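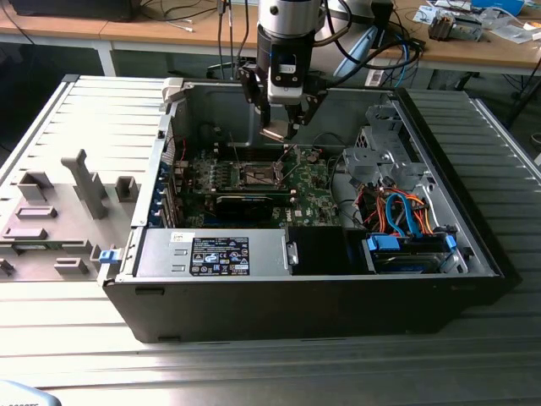
The Second Life of the Office Tower

By Kumudini Cassim

My father kept a toolbox for the car, another for the house, and nothing at all for the computer, which he regarded as a sealed object, like a can of soup. When it slowed down, he bought a new one and put the old one in the hall closet under the winter coats. By the time my sister and I cleared out the house last November there were 4 of them in there, all the same sort of beige or black box, and I could not bring myself to put a single one out on the curb.

So I loaded them into the back of the car and drove them over to Waaka, the repair shop that Ignacio Quintana has run for 11 years behind the old tile store, thinking I would drop them off and be home for lunch. I stayed until it was dark outside, and I have been back most Tuesday evenings ever since (my husband has stopped asking what time to expect me).

Ignacio has a soft spot for business desktops, the plain towers that come out of insurance offices and school libraries by the truckload. He will fix your gaming machine with the glass side and the glowing fans, and he will be polite about it, but his heart is with the office tower. "Somebody thought about the person who was going to have to open it," he told me that first day, laying one over on its side and easing the panel away. "Look for the blue. Anything blue, you're allowed to touch."

I have since learned that this is a pretty good rule for a lot of these machines, and it changed the way I look at them. On an old Dell with the lid off, you see a whole row of little blue clips along the back where the expansion cards go, and the plastic rails that hold the hard drive are blue too. A person who has never held a screwdriver can find her way around by color, more or less, the way you find the bathroom in a strange airport by following the signs.

The rest takes a little longer to learn. The motherboard is the green city in the middle, and everything else in the case has been arranged to suit it. The power supply is the silver brick with the stern black label, the one covered in fine print and safety symbols that I have never seen anyone read to the end. Ignacio's first lesson about the power supply was to unplug it, and his second was never to open it, and he repeated both so many times that I now hear them in his voice when I change a light bulb.

Then there are the cables, which were the part I dreaded. I had expected a nest, and I will admit that it does look like one, down in the corner by the drives where the orange and the blue and the red all tumble over each other.

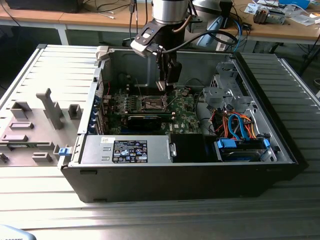 But a cable in a computer is a very simple-minded thing. It goes from one place to one other place, and the data cables have a small L-shaped slot at the end so that you can't put them on backward. Ashton Prendergast, who was a florist for most of her working life and now spends her evenings at the bench next to mine, says it is a good deal easier than wiring a bridal bouquet. She takes a photo on her phone before she pulls anything loose, and she labels each plug with a scrap of masking tape. I copied her, and have only once had to ask for help getting everything back where it belonged.

The piece that still makes me hold my breath is the processor socket. With the cooler off and the chip lifted out, it is just a square with a metal frame around it and a thin lever at the side, and it looks like the least important thing in the case. Depending on the make, there may be hundreds of tiny contacts in there, each one finer than an eyelash. Declan Tamihana, the youngest of the regulars, bent a few of his with a shirt cuff and spent an entire evening coaxing them upright with a sewing needle. The machine started on the second try, and we all clapped, and he went quite pink.

Of my father's towers, one was past saving and gave up its memory and its drive cage to the parts shelf. Two got a good dusting, a solid-state drive and fresh thermal paste, and went to families on the waiting list at Lanow, the after-school program across the street. A refurbished tower costs Lanow $40, and Ignacio won't hear of charging more.

The last one is on my own desk. It is slow to wake up in the morning, and the fan has a bit of a hum that I keep meaning to look into. Behrouz Mohammadi at the shop thinks it's the bearing and has promised to put a spare aside for me, so I suppose I'll have the lid off again before long.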